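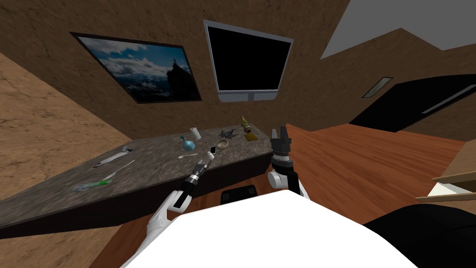 Head camera levelling comes first, before grippers, before anything. If the horizon runs downhill in the preview then the head roll offset is off and every grasp target you save will be off with it. Check against something you know is flat. The counter edge is good, so is the line where the wall meets the ceiling. With the counter running on a diagonal like that, stop and do section 4.1. Don't try to fix it by moving the arms. Same steps for the simulated room and the real unit, the Holard panel doesn't care which one it's talking to.

4.1 Level the head camera

1. Both arms to REST. Wait for the joint lights in the panel to go steady.
2. Open Holard > Sensors > Head. Turn on Grid.
3. Press Zero Roll. View should jump. If it doesn't, close the panel, open it again, press once more.
4. Nudge the roll slider till the counter edge sits along a grid line. Small moves.
5. Do tilt after roll, never before. You want the whole counter top in view and only a bit of torso at the bottom.
6. Save to Slot 2. Slot 1 is the factory one, leave it alone.

Note: Zero Roll doesn't stick if an arm is still moving. No warning comes up, it just goes back to the old value at the next start.

4.2 Check the grippers

Do them one at a time. Left, then right.

1. Clear the fingers. If the left one is holding something small (a card, a phone, whatever) lower it to the counter first and then open. Don't open above the edge, things end up on the floor.
2. Open fully. Panel should read 100.
3. Close on nothing. Panel should read 3 or less. Higher than that, go to 4.4.
4. Turn the wrist so the fingers point up, then down. Watch the cable on a real unit, it should follow without pulling.
5. Repeat for the other side.

CAUTION: Keep the arm you aren't testing clear of the counter end. Park it fingers up, past the end, and leave it there. The collision margin is thinner at the corners than along the front.

CAUTION: Real unit only. Hands out of reach when you press Close. Force limit is not active untill calibration is done.

4.3 Teach the counter height

1. Load the Mumell counter layout, or your own if you have one saved.
2. Pick a bare patch of counter near the front edge. Not a dish, not a bowl. Clear or glassy items give bad depth and the height will come out wrong.
3. Left arm over the patch, gripper closed, fingers down.
4. Press Touch Down. Arm drops slowly and stops on contact.
5. Press Store Height.
6. Do it again at 2 more spots, well apart. Panel averages them.
7. If the spread shows red, one of the touches landed on something. Delete and redo that one.

Note: long thin items (sticks, spoons, toothbrush handles) are easy to miss in the preview. Move them back before you start. Round ones can stay if they're away from the patch.

Note: dark stone tops can look patchy in the depth view. That's fine, the height comes from touch and not the camera.

4.4 If something's off

View slopes again after restart: you saved to the wrong slot, or an arm was moving. Redo 4.1.

Gripper won't read 3 or less when closed: check the finger pads are seated. Taipe pads click twice, once per pin. In simulation just reload the gripper model.

Touch Down stops in mid air: collision margin set too big. Holard > Safety > Margin, bring it down one step. Try again.

Arm won't leave REST: stop button still in, or the Foltoteo controller is waiting on a file update. Updates take up to 6 minutes, dont cut the power.

Left and right swapped in the panel: left is the robot's left, always. If the wrong arm moves, swap the bus leads at the controller, power off first.

When all four checks show green, save the whole setup under a new name and go on to section 5, Object Lists.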